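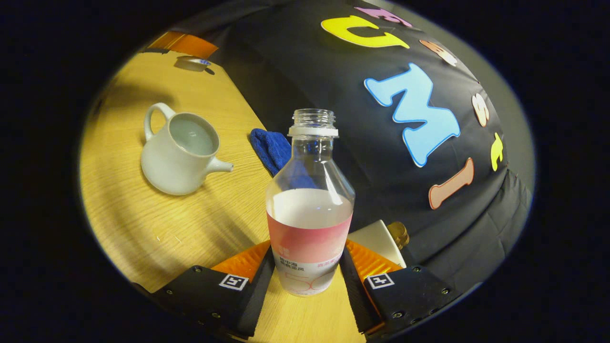
Speaker notes, October 25, 2020
How a small town library lost its card catalog (and why I went looking for it)

Hi everybody, can you hear me in the back? Good. I'm Noman Ansari, I've spent way too much of my life in the basement of the Haren library, and tonight I get to talk about drawers.

(Wait for people to sit down.)

Start with the Paracha gift. The oldest book we have on the shelves was printed in 1802, and it came to us in a trunk with a bunch of sheet music and a bird guide. Whoever wrote the card for it had gorgeous handwriting. I mean, really gorgeous. I stood there reading a library card like it was a love letter!

Slide: the card. Read the note at the bottom out loud: "Spine weak. Lend only to the patient."

Then the numbers, quickly, they're dull but people ask. 640 cards made it through in the original cabinet. The full catalog had 3312. So where did the rest go? Scrap paper, mostly. My aunt had a stack by her phone for years, and I found a phone message about a dentist on the back of a card for a book on beekeeping.

Tell the cabinet story here if the room is awake. Short version: it was sold at a September yard sale, it held fishing lures for a long time, and I got it home in 2 trips with a borrowed truck and a very sore back. Two of the brass pulls are still missing. If you've got some in a junk drawer, come find me.

Slide: subject headings. Let them laugh at "Weather, complaints about." Somebody typed that with a straight face, and then filed four books under it.

Slow down for this part. The computer search is better at finding a book, no argument from me, I use it every day. What I miss is the stuff people penciled in the margins. "See also the green one." Which green one? I've been looking for it since spring and I still have no idea.

Questions. Someone will ask about scanning, so: yes, the cards are being scanned, I'm up to the letter M, and the Pistden branch is lending me their good scanner again next month. Bring your old cards if you have any. I'll copy them while you wait and you can keep the originals.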